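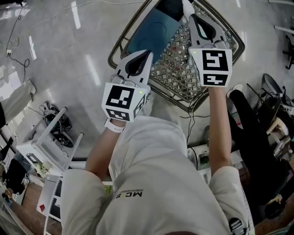
Every club that sets out to teach a robot begins by discovering how little it knows about its own hands. You have been picking things up since before you could talk, and you have never once had to explain how. A machine will want the explanation, in numbers, many times over. So the work in this chapter starts close to the floor, with a person leaning over a woven basket, a white gripper in each hand and a patterned cube riding on top of each gripper. The patterns give a camera something it can find and measure. Your fingers, which have served you well, are demoted to squeezing.

## Chapter 7: Showing Instead of Telling

In Chapter 6 you wrote out the steps for lifting a cup, and most of you forgot to let go of it. This time you'll write no steps at all. Your team will carry out one small job again and again while the position of each gripper is recorded, and the recordings will become the lesson.

The project set for this chapter is the Sinley Basket Task: 100 clean demonstrations by the end of May. A clean demonstration has a clear start, a clear finish, and no pause in the middle to argue about lunch. Teams entering the Nowakowski Cup will need 600, and should probably settle the lunch question first.

Before you record anything, agree on three points:

- where both grippers begin
- what counts as done
- who is allowed to say "stop"

The third causes the most trouble – put it in writing. 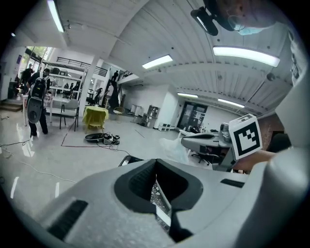
Zdzisław Walczak holds that a team should throw out its first day of recordings without looking at them, on the grounds that "you were learning the gripper, and the robot shouldn't have to watch." Teams rarely take this advice. Keep your first day if you like, but store it in a separate folder, and compare it with your last day when you reach Exercise 7.4.

### 7.1 What a marker knows

A marker cube carries a different pattern on each face you'll use. When a camera finds one, the software works out two things: where the cube is and which way it is turned.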